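Ellden Centre Users' Group
Minutes of the meeting held on 2021-02-24 in the Purnis Room

1. Minutes of the previous meeting
The minutes were agreed as a correct record, subject to one change under item 4, where "Sárközi Hall" should read "Sárközi Room".

2. Lost and unclaimed items
The group considered how small items left in the rooms should be kept. At present they are put in a drawer at the front desk, where boxes and food packets become mixed. It was agreed that each room would have one white tray, to be kept on the table and emptied at the end of every week. Sealed food would be held for two days only. Anything in a box or tub with a lid would be listed in the desk book by its label.

The tray in the Purnis Room was looked at during this item. It held a small black box with "Face" printed on the front in large gold-orange letters, a clear plastic bag with orange-red contents, and items with round lids in white, blue and dark purple. The bag is to be entered in the book simply as "clear bag, orange-red contents".
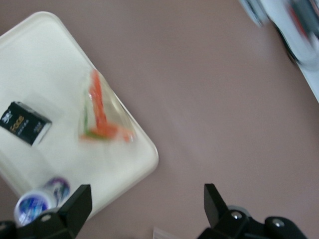 3. Storage cupboards
A quotation of 2500 had been received from Skesora for new shelving. Members felt that this was high – the cupboard in question is small – and asked for a second price before any decision. Entry 53 in the repairs book, the loose hinge, remains open.

4. Room bookings
The booking form will be shortened to one page. Groups wishing to keep their present times must return it by the end of October.

5. Any other business
A request for a second key to the Sárközi Room was approved.

Action: front desk to label the trays and begin the new list.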